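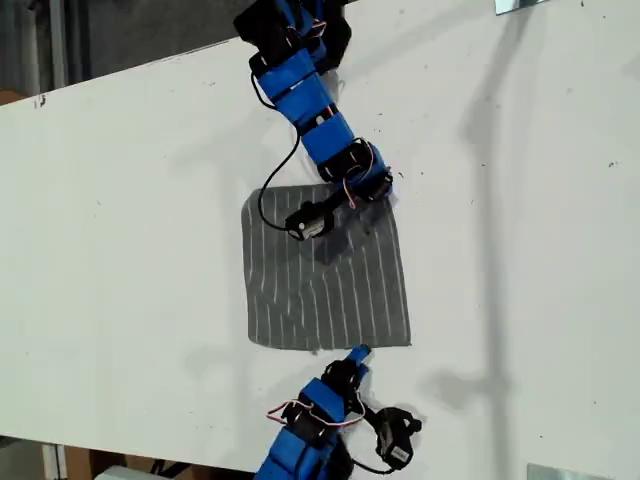

## Review: the Clinomier bench rules for small two-arm setups, second edition

I bought this booklet in December, after our group decided that the rules for our cloth folding bench should be written down somewhere. Until then they lived in the head of Mirjam Pichler, and when she was on leave we each followed our own. The Clinomier set is a ring binder with 100 pages, a stack of wipe-clean cards and a file of the same text which you may edit for your own lab. We have now used it for one full recording campaign of 2445 cloth episodes, and I think I know its good and weak sides.

Our bench is a simple one. It has a white table, small arms with blue printed links and black servos, and a piece of gray pinstriped cloth. The binder is written for exactly this size of machine. Most safety texts I read before were made for big industrial cells with fences, and it is hard to take from them what one should do with an arm that a person can hold with one hand.

### What the rules cover

The first part is about the table itself. Rule 4 says that the surface must be wiped before each session and again after every break, and that crumbs count as a fault. I was of the opinion that this is exaggerated. If you look at our table you will find small dark specks and smudges on it, and I did not see them until I held the card in my hand. On a white surface they are visible for the camera too. Now we wipe.

The second part is cables, and for me it is the best one. It asks you to move each arm slowly through its whole reach with the cable attached, and to look at the cable only. Our long black cable makes a wide arc over the table and passes over a corner of the cloth. The binder has a card for this case: either fix the cable closer to the links, or write down the arc as a known condition and keep it the same for all episodes. It permits both, but it does not permit that you forget it. The thin red and white wires at the joints get their own half page, with the advice to leave a loop but to check that no link can pinch it.

Then comes light. Shadows must be noted at the start of the session, and the lamp may not be moved until the end. Selina Gruber, who does most of our training runs, was very glad about this rule. Our arms throw long shadows on the table and also on the cloth, and she had asked us for the same thing many times in her own words.

The part about people is short and strict. Hands stay out of the shared area while torque is on. The person who straightens the cloth is the one who holds the stop button. Two persons may never reset the bench together. I agree with all of it, although the last rule made us slower.

### What I do not like

The chapter about two arms working on the same object is too thin. It has 3 pages, and one is a drawing. It says that the arms should have "a clear order of approach", but it does not say how near the grippers may come to each other when they hold opposite edges of a cloth. We had to fix our own distance. Crescencio Barrera wrote it on a blank card and it hangs with the others.

The rule for servo rest is given as 1000 cycles for every arm. I find this strange. An arm that lifts a light cloth and an arm that pushes a block do not have the same work. We check by touch and by the temperature reading, and we ignore the number.

The English text also has some sentences that I needed to read several times, and I do not believe it is only because of my English. "Secure or release the effector as applicable" helps no one who stands at the bench with a question. Rahel Hämmerli made simpler versions for our students, and the license allows this, which I appreciate.

The cards are good but the ring of the binder is weak. Ours opened by itself in the second week.

### Compared with the Baptista checklist

Before, we tried the Baptista checklist, which costs nothing. It is a single sheet, and for a bench with one arm I would still take it. It has nothing about cloth, and its cable section is one line. If your work is only pick and place with hard objects, you can save the money.

### My judgment

Four of five. I take one point away for the chapter on two arms and the servo number. Buy the version with the cards. The file alone is cheaper, but almost all of our daily use is with the cards, and the printed ones survive the wiping cloth. For a new bench, read the cable part before you mount the second arm. We did it afterwards and had to unscrew one base again.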